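Harkville Community College
Moving House Without Tears, Week 3 handout: Packing

Welcome back, everyone, and thank you for all the lovely questions last time (I'm still thinking about the one with the piano!). This week we get to the boxes themselves, and I do want you to take your time over it.

Start with the rooms you use least. For most of us that's the spare room or the garage, and you can happily have those finished a month before the truck comes. Books go in small cartons, doonas and cushions in the big ones. Tape the bottom seam twice and carry the tape a good way up each side. 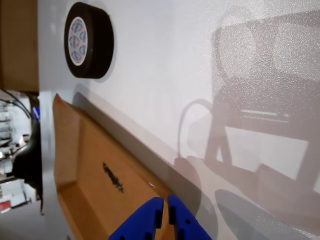
Label the side of the carton as well as the top, so you can still read it once things are stacked. Write the room first and then the contents, and keep your favourite mug out until the very end.

If you're heading somewhere like Orelness, where the removalists have a long drive, ask early about their weight limits. For next week, please pack one cupboard at home and bring along your list of what went in it.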